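Tondden生活整理研究室
小件饰品桌面整理活动参加者招募公告

为了解居家环境中小件饰品的摆放、分类与收纳习惯,Tondden生活整理研究室与Kerus家居用品有限公司联合开展桌面整理活动,现面向社会公开招募参加者。有关事项公告如下。

一、活动内容
参加者在本研究室活动室内,对圆桌上散放的发夹、发圈、手链、吊坠等小件物品进行归类,并按个人习惯放入所提供的分格盒中。每人参加2场,每场时长大约15分钟,两场之间安排休息。整理顺序及分类方式由参加者自行决定,工作人员不作提示。每场结束后须填写简短问卷,说明分类依据。

二、招募对象
年满十八周岁,日常有佩戴或保管饰品习惯者均可报名,性别、职业不限。矫正视力正常,手部活动无障碍。曾参加本研究室Skincombe抽屉收纳活动者,本次不再重复录取。

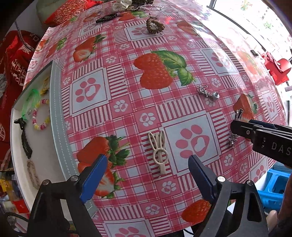
第14期

活动桌面铺粉白格纹油布,印有爪印及草莓图案。桌上饰品样式不一,有兔子头形状的米白色发夹、银色金属小发夹、弯成心形的棕色螺旋发圈、深棕色串珠手链,以及带圆形金属坠的银色短链等。花色桌布上的小件物品较素色桌面更难辨认,请报名者视自身用眼情况酌情考虑。

三、报名方式
有意者请填写报名表,注明姓名、年龄、联系电话及可参加时段,发送至研究室招募邮箱,或直接交至Du Plessis楼一层服务台。报名截止日期为2021年4月17日。经审核录取者,由工作人员以电话方式通知;未录取者不另行通知,所交材料不予退还。

四、报酬及费用
完成全部场次并交回问卷者,发放报酬人民币1000元(税前),于活动结束后统一转账。中途退出者,按实际完成场次折算。往返交通费由参加者自理。

五、注意事项
1. 请提前到场签到,迟到者视为放弃当场资格。
2. 活动期间请勿佩戴个人戒指、手链等饰物,以免与桌上物品混淆。随身物品可存入门口储物柜。
3. 桌上物品均为研究室所有,不得带离活动室。
4. 参加者须签署知情同意书。个人信息仅用于本次活动的联络与报酬发放,不向第三方提供。

活动结果将汇编为内部报告,预计于11月完成。参加者如需摘要,可在问卷末页勾选。

Tondden生活整理研究室 招募组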